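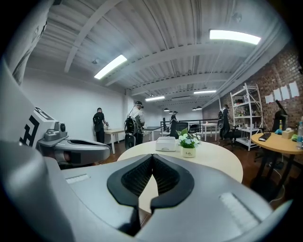 Ternemine upstairs office – staff meeting, May, 10.30 am
Chair: Charmaine Zulu
Minutes: Nel

1. Last minutes
Accepted, with the spelling of Tullow corrected again.

2. Hand-held grippers
Tullow logged 359 runs with the grippers last month. Charmaine thanked everyone and noted that the target had been 30 fewer. Jiritz asked if the target would now go up. Charmaine said it would be reviewed, which was minuted as yes.

3. Job changes
Shelf tidying moves to the robot in stages. The 12 staff who do it now will spend mornings recording and afternoons checking the robot's work. Nel asked who checks the afternoons. Deferred.
No hours to be cut before the next review. Jiritz wanted this in writing – it now is.

4. Backpacks
Sore shoulders reported. Agreed: 53 minutes on, then a proper break, kettle included. Tullow to explain where 53 came from.

5. Pay grades
Recording work to be graded as skilled. Charmaine to take it to head office.

Closed 11.20 am.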